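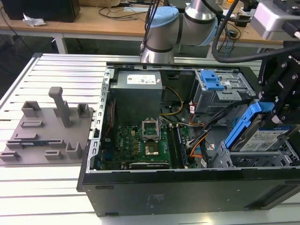
Bunerent Library has put its new middle-grade list on the shelf by the front desk, and parents of ten-year-olds should clear some evenings. The surprise hit is Vonda, a 1205-page saga in 2 volumes concerning a sixth grader, her diary and a grudge over a borrowed kayak. Readers who find that a bit much can try Zandis, a school mystery that wraps up before anyone needs a snack. Loans run 10 days – optimistic, for Vonda – and the waiting list already has 6 names on it, most of them in suspiciously adult handwriting.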